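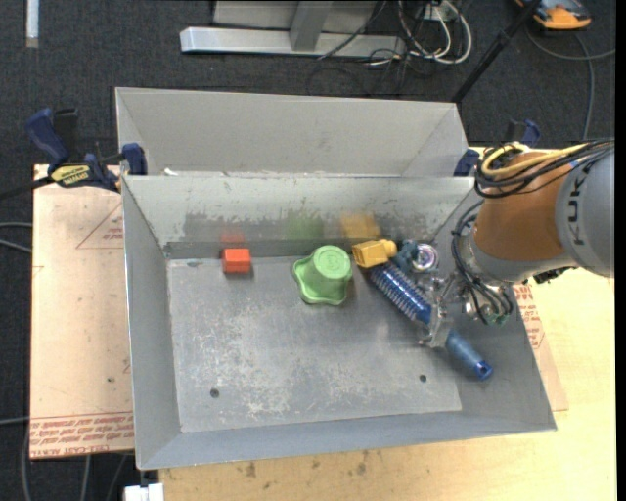

Every kitchen and workshop has at least one piece of metal that has been scrubbed by somebody in a hurry, and in mine it was a roasting pan I inherited from my aunt and attacked with steel wool the very first week I owned it. I still wince! Scratches like that are there for good, and so are the whitish scuffs on the floor of a gray metal bin like the one at the top of the page, but a worn surface can be perfectly clean and perfectly useful, and getting it that way is much easier than most people think. I have been collecting metal-cleaning tips for 23 years now, from neighbors and old cookbooks and one very patient hardware store clerk, and these are the ones I go back to again and again.

Know your metal first

Grab a fridge magnet and see if it sticks. Plain steel and cast iron will hold it tight. Aluminum won't hold it at all, and stainless can go either way, so if the magnet slides off, look at the weight. Aluminum feels surprisingly light for its size. Do this before you open a single bottle, please. Oven cleaner and washing soda will turn bare aluminum dark and blotchy in minutes (ask me about my muffin tins).

Baking soda paste, the right way

Three parts baking soda to one part water, stirred until it looks like thick frosting. Spread it on, walk away for half an hour, then wipe with a damp cloth. Most people make it too runny and then scrub to make up for it. Let it sit! For greasy corners I use an old toothbrush, and for long seams a wooden chopstick with a bit of rag wrapped around the tip works wonders.

Burnt-on sugar and jam

Hot water, nothing else. Fill the pan, bring it to a simmer on the stove, turn it off and go read something. Sugar dissolves all by itself if you give it time. Soledad Barrientos, who makes more quince paste every year than anyone I know, leaves hers overnight with a lid on and only ever uses a wooden spoon to loosen the last bits.

Cloudy stainless steel

White vinegar on a soft cloth, rubbed along the grain, then rinse and dry. You can see the grain if you tilt the piece toward a window. Rainbow-colored heat marks come off the same way, and it is so satisfying to watch them go. A drop of olive oil on a paper towel afterward brings up the shine, but go easy or you'll have fingerprints by dinnertime.

Rust on tools and trays

For light rust, cut a potato in half, dip it in salt and rub. It sounds silly and it works beautifully on knives and cookie sheets. For heavier rust on hand tools, soak them in plain vinegar overnight, scrub with a brass brush, rinse in water with a spoonful of baking soda, and dry them right away in a warm oven (metal parts only, no wooden or plastic handles in there). Then oil. Mineral oil for anything that touches food, any light machine oil for the rest.

Drawers, bins and boxes

Empty them completely twice a year. I do mine in June, with the radio on. Vacuum first and wipe second, or you'll be pushing gritty mud around, and grit is what does most of the scratching. If there are drain holes or screw holes, clear them with a pipe cleaner. A piece of cork liner cut to fit the bottom will save the finish and stop that awful rattle, and it peels out easily for washing. Wool felt is nice for chisels but it holds moisture, so skip it in a damp basement.

Things I keep on the shelf

Baking soda in a big jar with a shaker lid, white vinegar, a bar of plain soap, 7 cotton rags cut from old T-shirts (one for each day, so there's always a dry one), two toothbrushes, a brass brush and mineral oil. I keep bleach on a different shelf entirely, and it never goes in the same bucket as vinegar. The two together give off a dangerous gas.

Next time I'll get into copper, with Eulalia Ulloa's lemon and salt method and how to tell if a pot has been lacquered before you start rubbing at it.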